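Plestberg Kellik 10 Floor and Grout Cleaner, concentrate
Item 407-K
Sold by the jug or by the case
In stock

Overview

Every grout cleaner on the market says it restores the original color. We have sold enough of them to doubt it, and we would like you to doubt it too before you order. Kellik 10 is an alkaline concentrate for hard floors. It lifts grease, tracked-in soil and old mop residue. It does not bleach, and it does not put back grout that has worn away. If your lines are dark because somebody picked a dark grout years ago, no jug of anything will change that.

We carry it because it rinses clean. Most of the complaints we get on floor products are really complaints about residue: the floor looks good for a week, goes sticky, and then collects dirt faster than it did before. Kellik 10 leaves less behind than the Kwan cleaner we used to stock. Less is the maker's word, and after using it in our own showroom we think it is a fair one.

What the label claims, and what we think

"Streak-free on any surface." Any is a big word. We would keep it off marble, limestone and waxed floors.

"No scrubbing required." On a kitchen floor mopped every day, maybe. On grout that has been let go, you will be scrubbing. Buy the Plitau brush while you are at it, or use the one you have – a stiff nylon brush is a stiff nylon brush.

"One jug cleans a whole house." Depends on the house, and on how heavy your hand is.

"Fresh citrus scent." It smells like cleaner.

Directions

Sweep or vacuum first. Mix one part concentrate to 23 parts warm water for regular mopping. For grout, go stronger, one part to 10, and work in small sections. Leave it on the floor for five minutes, scrub along the lines, pick up the dirty water with a wet vacuum or a clean mop, then rinse. Change the rinse water before it turns gray. Test a hidden spot and let it dry fully before you judge the color, as wet grout always looks darker. 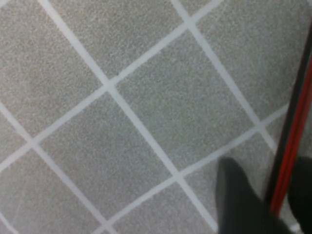
Stronger mixes do not clean better past that point. We have had customers pour it straight from the jug and then call to say the floor was slippery. It was slippery because there was soap on it. Rinse again, with plain water, and it will come right.

Sealing is a separate job. Kellik 10 is not a sealer and the label does not say it is, although the maker's web page comes close. Let the floor dry overnight before you seal.

Specifications

Form: liquid concentrate
Type: alkaline, unbleached
Use on: glazed and unglazed ceramic, porcelain, sealed concrete
Keep off: marble, limestone, waxed floors, bare wood
Storage: keep from freezing

Customer comments

"Better than I expected, which was not much. The hallway took two rounds. The bathroom is still the bathroom." – Subira Shirima

Ordering

Cases ship by ground freight. We do not take back opened jugs, so if you are unsure, buy one and try it in a corner. The maker has a new formula planned for December, described as "improved." We have asked what was improved and will update this page if we get an answer.

Page last revised September 2026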